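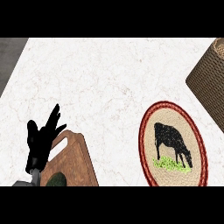 No. 30

My piece on Kazuhiro Nakajima is in the new Skidatby, which should be in the shops by Saturday. They gave me two pages and I filled both, and there was still a good deal left in the notebook, so I am putting some of it down before I lose the notebook.

Nakajima is a sound recordist. If you have seen Holovko, you have heard his work, although you may not have noticed it. The film has hardly any music. For long stretches there is only the wind against the boatshed and the two brothers moving about upstairs, and he recorded nearly all of that on location, most of it after the crew had gone to eat. He told me he doesn't much like eating with crews. He brings a flask and a cheese roll and stays where he is.

He came to film late. He trained as a piano tuner and did that for a living for years, driving between schools and church halls, and he says the work taught him to sit in a room for a while before touching anything. A director who was renting a hall for rehearsals asked him whether the place was too echoey to shoot in. He said yes, and told her which curtains to hang and where. She asked him to come and hold a microphone the following week. He was paid 300 pounds for the whole job and thought it was a lot.

The magazine wanted me to concentrate on Holovko, so I cut nearly everything about Trarnuvden, the film before it, and I was sorry to do that. It is a slow film about a bus depot and it had a very short run. I saw it at an afternoon screening with perhaps a dozen people in a room that seats 600. There is a part near the middle where the night shift hands over to the morning shift, and no one says anything for a long time. You hear engines being started one after another at different distances. I had assumed it was built up later in the studio. Nakajima said no, he stood in the yard at half past four in the morning and recorded the whole handover in one go, and the editor then cut the pictures to fit the sound. The director wasn't keen at first. She had planned the sequence the other way round and had drawings for it.

We talked for most of an afternoon at his kitchen table. He is easy company but he doesn't volunteer much, and twice he stopped me halfway through a question so that a lorry could go past. He wasn't recording anything. I think it is just a habit. I was using my phone to record the interview, and when I played it back at home I found he had moved it away from the kettle at some point when I wasn't looking. The second half is much clearer than the first.

A few things that didn't fit anywhere in the article:

He won't watch his own films in a cinema. He went once, to the first public showing of Holovko, and spent the evening worrying about a speaker on the left-hand side.

He keeps recordings of empty rooms, every room he has worked in, at least a minute of each. All recordists do this for the edit, but most of them clear the files out when a job is over. He has kept his since the beginning. He played me a school gym and a hotel corridor and I could tell them apart, which surprised me.

He thinks dialogue in most new films is recorded perfectly well and then buried in the mix, and he is tired of being asked about it at parties.

He has never worked on a comedy and would like to.

I did ask about the next job. It is called Prurkik and it starts shooting in August, mostly outdoors, with a cast who have not acted before. That was as much as he was allowed to say. He is already worried about the birds, because the story is set in winter and the location will be full of swifts. His plan is to record as much as he can indoors, then go back on his own in the cold months for the rest. The producers haven't agreed to pay for that yet. He said he would probably go anyway.

One correction while I am here. In the last post I said that Holovko was shot in the order of the story. Nakajima says it wasn't. The ferry scenes were done first, before the boat went in for repairs, and everything on the island came afterwards. I have changed the old post.

The article won't be online for a while, as far as I know. If you can't find the magazine in your local shop they do sell single copies by post. I'm seeing a couple of documentaries next week and will write about at least one of them.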